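Workshop notebook, bench two
October 26, 2020

Monday, and a grey one, so I gave the whole day over to the cubes, which I have been putting off for longer than I care to write down. For anyone picking up the book after me: these are the demonstration blocks for the Prirkero sorting set, the solid ones, and the question on the table is still the green. Red and blue we settled weeks ago and I don't intend to open them again, however much Esko sighs at the blue.

I started with the last of the old pigment, the tin marked 162, simply to have something to compare against. It came up just as I remembered, a perfectly decent green and a bit sleepy, the sort of colour you would paint a shed. Under the strip lights it goes nearly to olive, and a child sitting across the table would have every right to call it brown. I made two and put them on the windowsill with a paper label, and then I had my tea, which I mention only because I left the lid off the tin while I did so and there is now a skin on it. Sorry, Imani. I have scraped it and written the date on the lid.

After that the 291, from the Holex sample box. I like this one very much! It is a proper emerald and it holds on to its colour when you turn it away from the window, where the old one just gives up. The top face always looks yellower than the front under our lights, and I spent a silly quarter of an hour thinking I had mixed it badly before I turned a cube over and saw the yellow stay on top where the lamp was. So it is the lamp, and the mix is fine, and I have left the mix alone.

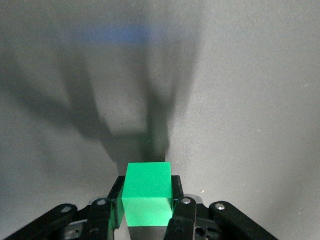
Entry and photograph: Imani Blackwood, bench two. Read through by Esko Turunen.

The edges want writing up properly, as I had three goes at them. Straight out of the mould they are sharp enough to be unpleasant, and the first batch I took down on 180 paper until they were quite round, far too round really, like a bar of soap that has been in the dish all week. The second batch I hardly touched and Esko caught his thumb on one. For the third I gave each edge four light strokes on the fine paper laid flat on the glass, turning the cube between strokes, and finished with the grey pad. They come out just softened, enough to be kind to the hand, and they still sit square against one another when you stack them. Please let us stay with that.

On the surface I have changed my mind since last week. I had wanted a polish, and I did polish one, and it looked very handsome for as long as it took me to pick it up, after which it was all fingerprints. The matte finish with a little texture left in it is much more forgiving. It also shows the colour better, to my eye, with no white glare lying across the top. Wet sanding to 2000 is therefore off the list, and I'm not sorry, it was a miserable job and my sleeves were soaked.

Small disaster with the release wax. The new tub from Wojcik is softer than the last and I put it on as thickly as I am used to, and two of the cubes had a dimple on the underside the size of a lentil. Thin coat, wipe, wait ten minutes, wipe again. I have pinned a note above the moulds to that effect and would be grateful if it stayed pinned.

Esko came by after lunch and we had a long and very enjoyable disagreement about whether the green is now too strong beside the blue. He thinks it shouts. I lined all three colours up on the brown paper, then on the white, then on the oak offcut, and on the oak it does shout a little, I will give him that. But the Clukamum trays are pale, and on something pale the three of them look like a family. He went away saying he would sleep on it. He has taken one of the blue ones home with him, so if you find the blue row short, that is where it has gone.

Made today: 18 in the 291, of which the two dimpled ones are in the seconds box and the over-rounded ones are in the jar by the sink for anyone who wants them. The rest are on the middle shelf under a cloth, please don't stack them before tomorrow afternoon, they mark one another if they are hurried.

To do: order more 291 before Holex put the price up in December. Ask whether the texture can be cut into the mould itself, which would save me the grey pad altogether. Find the other steel rule. Wash the cloth from the windowsill, it has gone green too.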